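Brastwood sets equipment budget for towel-folding cells

2021-06-05
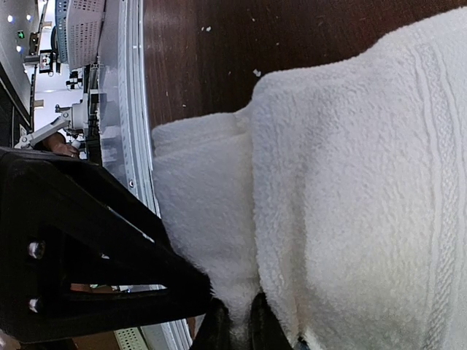

Brastwood has approved a budget for 3 automated folding cells at its Vulbridge linen plant, with purchase orders to follow once the gripper specification is closed. The plan covers arms, grippers, work surfaces, guarding and spare parts, and leaves out any change to the washing and drying lines. Terry towels are the first item on the list. The load is light but the material is awkward: looped pile compresses under the fingertips, and a gripper that has to pinch a folded towel at the seam between two layers needs enough opening to take the doubled edge and enough control to hold it without dragging the layer below. The woven band that runs along a towel is flatter and ribbed, so the fingers meet a different surface there than on the pile. Both conditions are now written into the acceptance test.

Two suppliers remain under review. Multinwood has quoted for complete cells, including a fixed table and installation. Shehu has quoted for arms and grippers only, leaving the table and guarding to the plant's own maintenance department. The Shehu offer carries the lower purchase price, but Brastwood's planning document adds internal labor and a longer commissioning period to it, which narrows the gap. A decision between the two is tied to the results of fingertip trials.

Each supplier must complete a run of 1882 folds on white terry stock without a change of fingertips. Snagged loops are logged as defects, and a fold that has to be repeated is counted as a failure. The target rate for a single cell is 68 towels per hour, measured over a full shift with stops included. Brastwood says that figure is below the rate of a trained hand folder, and that the business case rests on running the cells through the evening, when the folding area is hard to staff.

Fingertips are treated as a consumable in the budget. The planning document assumes replacement after 572 operating hours and sets aside stock for the first year. Arm service, cable replacement and calibration are listed under a separate maintenance line. Software licenses are to be quoted per cell, with renewal prices stated in the original offer.

Floor space is the other open item. The cells are to stand beside the existing folding tables, which stay in use during commissioning. Power is available at that position, but the network connection has to be extended, and the cost of that work has not yet been assigned to a department.

Delivery of the first cell is planned for January. The remaining cells will be released only after the first has passed the acceptance test at the plant.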